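Handheld gripper pair – right side drops out when cable is bent

uletti_bench
2018-04-02
We run two handheld grippers at one table for recording pick and place work. The right one loses its encoder signal when the wrist turns outward. The left one is fine. I swapped the Istel cable for a new one and had the same fault after 200 cycles. Jaw screws are tight, firmware is the same on both.

p_ostrander
Where does the cable leave your hand? Post a picture of the station in use, with something in the jaws.

uletti_bench
Taken this morning with the small packet we use for grip checks. 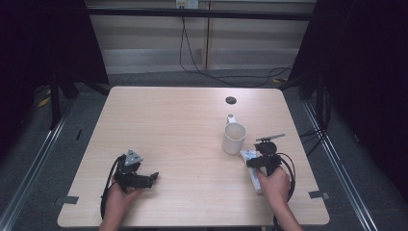 Both grippers at the table, packet in the right jaws. Coiled cable on the right unit.

p_ostrander
I'd look at the coil first. It hangs off the gripper, so the plug takes the weight each time you turn. Clip it to your forearm with some slack and run the check again.

grommet5
Disagree. A coil that size weighs next to nothing. We had this on a Fankhauser unit and it was the socket on the board, cracked solder on 3 pins. No strap will fix that. Open it up.

p_ostrander
And what cracked the solder? Pull on the plug. Reflow it if you want, but it will come back in June if the cable isn't held.

grommet5
Ours had a strap from day one and still cracked.

uletti_bench
Opened it. Two pins had rings around them. Reflowed both and put a clip on the sleeve – up to 5 cm of slack. 1899 cycles since then, no dropouts. Can't say which of the two did it.

grommet5
The solder.

p_ostrander
Take the clip off and find out. Also check the left one while you have the iron out.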